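O inventário

O contrato com a Prallulano previa a entrega do apartamento em 31 dias, vazio e limpo, com uma relação de todos os bens de cozinha. A relação devia ter quatro colunas: designação, material, estado, destino. O perito recebeu as chaves num envelope, assinou o recibo e subiu a pé. O elevador estava fora de serviço desde maio.

Começou pela despensa. Método habitual: de cima para baixo, da esquerda para a direita, uma prateleira de cada vez, sem voltar atrás. Frascos de vidro com tampa de rosca, sem rótulo. Um peneiro com o aro amolgado. Um saco de sal grosso, endurecido, destino: lixo. Uma balança de cozinha da marca Marnden, de prato, com pesos até 500 gramas. Experimentou-a com o peso de 100. O ponteiro parou duas divisões abaixo do traço. Estado: descalibrada. Destino: a decidir.

A coluna do destino admitia três valores, segundo as instruções da Prallulano: conservar, vender, eliminar. «A decidir» não constava. O perito escreveu-o a lápis, na margem, e passou à prateleira seguinte.

A proprietária tinha deixado um caderno na gaveta dos talheres. Capa preta, folhas quadriculadas, o nome Flinside impresso na contracapa. As primeiras páginas continham receitas, com quantidades em gramas e tempos em minutos. A partir do meio, o caderno mudava de assunto. Passava a registar posições. «Tábua, canto de cima, à direita. Taça verde à esquerda.» Seguia-se uma data ilegível e outra lista igual, e depois outra.

O perito leu quatro páginas de pé, encostado à bancada. As listas repetiam-se com variações pequenas. Numa, a taça verde passava para o centro. Na seguinte, voltava. Não havia verbos nem comentários. A caligrafia era regular até ao fim, com os zeros cortados por um traço, como escrevem as pessoas que trabalharam com números.

Dentro do caderno, entre a última página escrita e a primeira em branco, havia uma fotografia impressa em papel comum.

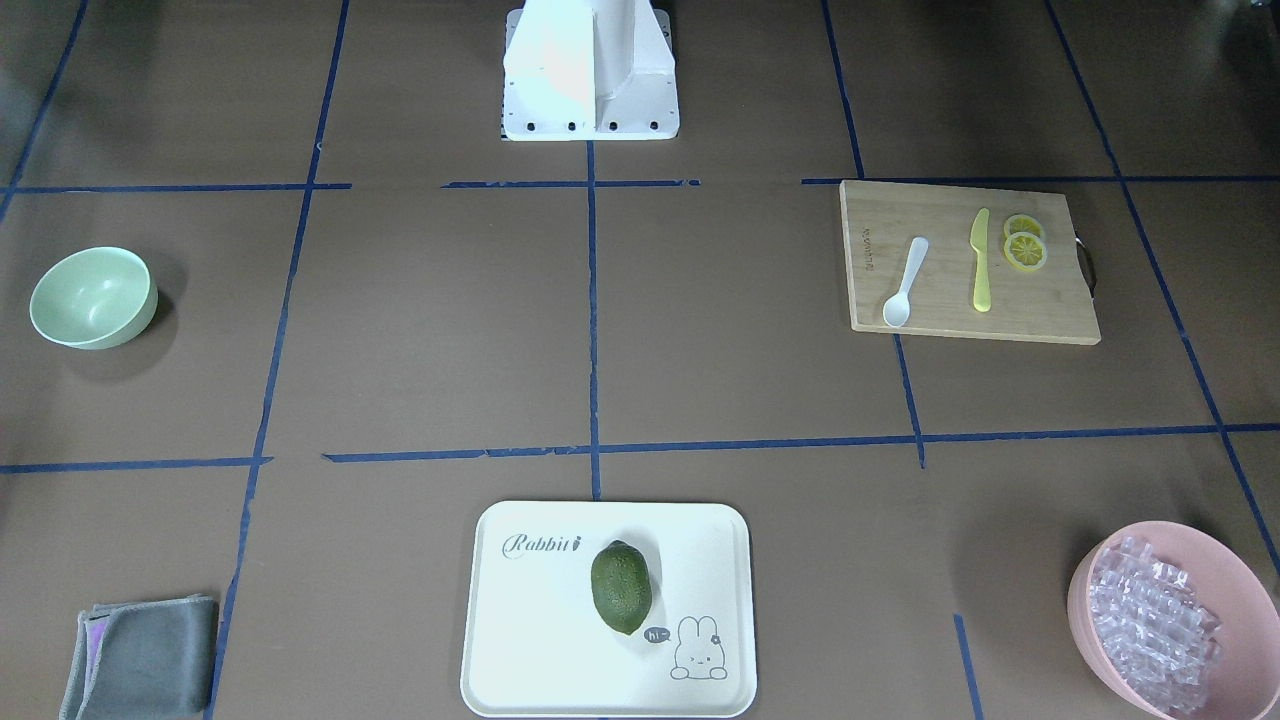 O perito tinha uma regra a respeito de mesas: o tampo é um bem, o que está em cima são outros bens, e as marcas feitas no tampo contam como estado. Aplicada à fotografia, a regra dava trabalho. A fita azul-escura dividia a superfície castanha em células de tamanhos diferentes, e algumas tiras estavam desfiadas nos encontros. Pela regra, a fita era um defeito do tampo. Pelo caderno, era o sistema de referência de tudo o resto. A tábua de bambu ocupava a célula superior direita, ligeiramente enviesada, com o lado comprido a correr da esquerda para a direita, e a taça verde estava do lado esquerdo, como na primeira lista.

Procurou a mesa. Não estava na cozinha, nem na sala, nem no quarto das traseiras, onde havia apenas uma cama desmontada e os parafusos dentro de uma meia. A tábua encontrou-a atrás do forno, na vertical, encaixada entre o móvel e a parede. Limpou-a com o pano. Designação: tábua de corte. Material: bambu. Estado: bom, com riscos de faca numa só face. Destino.

Deixou a coluna em branco e foi buscar a taça.

A taça verde estava no escorredor, virada para baixo. Passou o dedo pelo bordo sem encontrar falhas. Pô-la na bancada, à esquerda do lava-loiça. Depois pôs a tábua à direita, junto à parede. A bancada era de pedra clara e não tinha divisões de espécie alguma. Recuou até à porta para ver o conjunto. A distância entre as duas peças parecia-lhe excessiva. Avançou a tábua um palmo.

O regulamento da Prallulano proibia a deslocação de bens antes do registo fotográfico. Era a cláusula mais citada nas reclamações e o perito conhecia-a de cor. Em todos os anos de serviço infringira-a uma vez, para tirar uma panela de cima de um bico aceso.

Abriu o caderno na última página escrita. A lista estava incompleta. Dizia «tábua», dizia «taça verde», e por baixo, em vez de uma posição, tinha um número: 492. Fez as hipóteses pela ordem do costume. Preço, não: a taça não valia tanto. Peso, talvez. Levou a taça à balança Marnden e colocou os pesos no prato oposto, um a um, corrigindo de cabeça as duas divisões de desvio. O resultado não coincidia. Experimentou pôr dentro da taça a colher de pau, depois um pano dobrado. Com o pano aproximou-se mais do que com a colher.

Eram quase horas de fechar a folha. Faltavam o armário de baixo e os estores. Registou o armário de baixo: duas formas de bolo, um escorredor de arame, um rolo de fita adesiva azul, encetado. Material do rolo: papel e cola. Estado: utilizável.

Ficou com o rolo na mão. A ponta estava dobrada sobre si mesma, à maneira de quem conta voltar a usá-lo. Puxou um troço e ouviu a cola descolar.

A primeira tira saiu torta. Arrancou-a e repetiu. A segunda atravessou a bancada de lado a lado, em dois pedaços, com uma emenda que não ficou bem. As verticais eram mais difíceis, porque a pedra tinha pó de farinha junto ao rodapé, e o perito teve de limpar e esperar. Traçou a linha do meio a direito. A da esquerda inclinou-a um pouco, comparando com a fotografia a cada palmo. Pôs a tábua na célula de cima, à direita, e rodou-a alguns graus.

Sentou-se no único banco e retomou a folha.

Tábua de corte, bambu, bom. Destino: conservar. Taça, verde, boa. Destino: conservar. Balança Marnden, descalibrada. Destino: conservar. Quando chegou à bancada, escreveu: pedra clara, sem fissuras. No estado, hesitou entre «com resíduos de fita» e «marcada». Escreveu «marcada».

A carrinha da Yazzie vinha buscar as caixas na manhã seguinte. O perito datou a folha, 25/10/25, rubricou as margens e apagou com a borracha o que tinha escrito a lápis. Antes de sair, levantou a taça, virou-a para cima e voltou a pousá-la na mesma célula.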